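Plates, rent and the long table: a talk with Amra Dumitrescu

Caught Amra Dumitrescu between two deliveries, at the back of Vallau, the supper club she's been running out of a former print shop. She had a phone in one hand the whole time. We got maybe an hour. What follows is in the order she said it, more or less.

First thing, she wanted to talk about soup. Not the recipe. The bowls. "People think you start with a menu," she said. "I started with bowls because I had bowls. My aunt closed her canteen and there were boxes and boxes in her garage. So, soup." She served soup and bread and one cake for the whole first winter. Nobody complained much. One man wrote to ask if there'd ever be a second cake.

The supper club seats everyone at once. One sitting, 7 p.m., doors shut at quarter past. If you're late you eat in the kitchen with the cooks, and she says some regulars are now late on purpose. The price is the same for everybody and hasn't moved since April. She'd like it to. "I look at butter and I want to lie down."

Money came up early and kept coming up. Rent on the room, before she's switched on a light, is 704 a month. She was paying 300 for the old place, above a hair salon, which had no proper sink and a staircase that ate two of her folding chairs. I asked how a chair gets eaten by a staircase. She waved it off. "Ask Ikhsan. He was carrying them."

So I did. Ikhsan Hidayat cooks alongside her most nights and was peeling shallots through the whole interview. "The gap under the rail," he said. "You tip it, leg goes in, that's that." Back to the shallots.

He came from hotel kitchens, hated it, left. Likes that he can see the people eating. "In the hotel I cooked for a door," he said. I wrote that down twice for some reason. He does the fish and anything with a long marinade, and he's the one who talked her into plating the first course instead of passing it round in big dishes. They argued over that for weeks. Amra still thinks passing is friendlier. Ikhsan thinks the person at the end gets the scraps, and he's usually the person at the end.

The plates are pale blue, shallow, and she's particular about them. "White plates make everything look like a clinic. Blue, a carrot looks like a carrot."

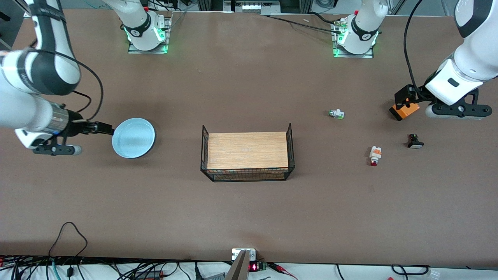 On finding people

I wanted to know how strangers end up at a table together and whether they talk. Amra laughed at that one. They do not, she says, for the first twenty minutes. Then somebody asks for the salt. She used to put a salt dish at each end, and she took one away.

The bookings were done on paper until last year. Duyên Tạ, who used to come as a guest and now handles the list, put a stop to it. "It was a notebook with a coffee ring on every page," Duyên told me over the phone later. "I couldn't read the names. I called a woman Gloria for two months. Her name is Florica." They moved to a simple mailing list. First come, first in. No deposit, which Duyên doesn't agree with and said so at some length.

No-shows are the big headache. On a bad night it can be a whole family. Amra won't chase anyone for it. "They had a reason or they didn't." Duyên keeps a private list and would not tell me who's on it.

I asked about the review, the one in Grinorent, the neighborhood newsletter, that called the room "drafty but sincere." She has it taped inside a cupboard. The draft is fixed now, by the way, Nivaldo Magalhães from the upholstery place next door came over with a roll of felt and did the door in one afternoon. Paid in dinners. He's still collecting, she says, and he brings his mother.

Famico, the wholesaler, gets a mention too as she asked me to put it in. They let her pay late in the slow months. "Write that they were decent." OK, written.

Things she'd do different

Quite a lot, it seems. She'd have bought a second oven before the good knives. She would not have printed 1,000 cards with the old address on them (she's using the backs for shopping lists and reckons she's set for years). She'd have learned to say no to birthdays. Birthdays bring balloons, and a private group at one end changes the whole room, everyone else goes quiet like they've walked in on something.

And the tabel. Table, sorry. The first one was really a row of small ones pushed together with a cloth over, and glasses went over at every join. Tirta Pangaribuan, a joiner she knew from choir, told her to stop buying cloths and get a proper wide top. She put it off. Too expensive, too heavy, how do you get it through the door. In the end he built it in the room. It'll have to be sawn in half if she ever leaves.

"I think about that when the rent goes up," she said. "I'd have to saw it."

She likes a big plain brown surface with nothing on it before people arrive. Half an hour of that, she said, is the best part of her day. Then bread, then glasses, then noise.

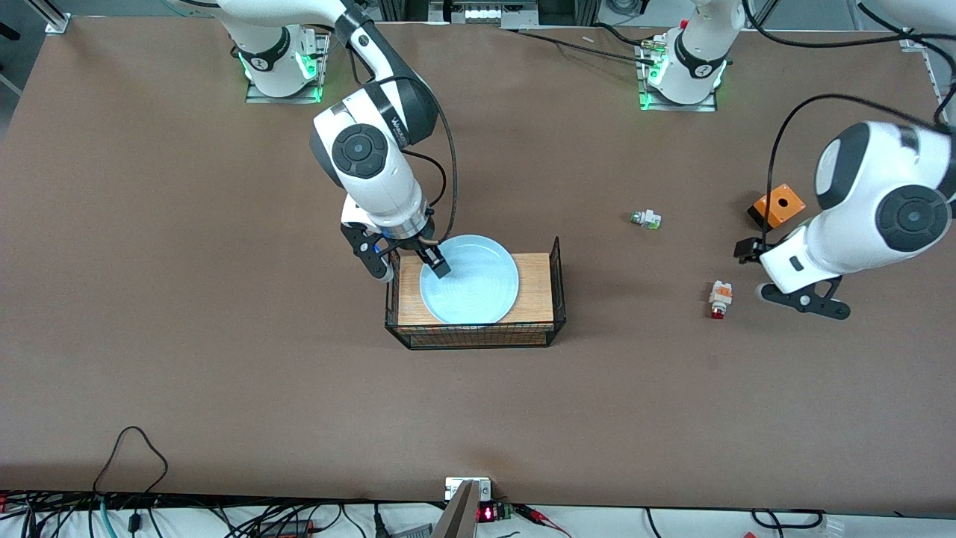
What's next

Not a second location. Two people have offered, one of them serious, and she turned both down before hearing the numbers. Lunch, maybe. Chong, the bakery on the corner, is shutting its café side this spring and she's been eyeing the lunch crowd, mostly bus drivers and people from the tax office. Ikhsan isn't keen. Mornings, he says, are for sleeping and he was promised no mornings.

She would like to teach a bit as well. Stock, pickles, how to joint a chicken without swearing at it. Small groups, afternoons, while the kitchen's warm anyway. Duyên has a waiting list for it already, though there isn't a date or a price.

Last thing I asked was what she eats on her night off. Toast, standing up. Sometimes an egg. Then the second delivery turned up, leeks, wrong amount, and she went out to the van to argue about it.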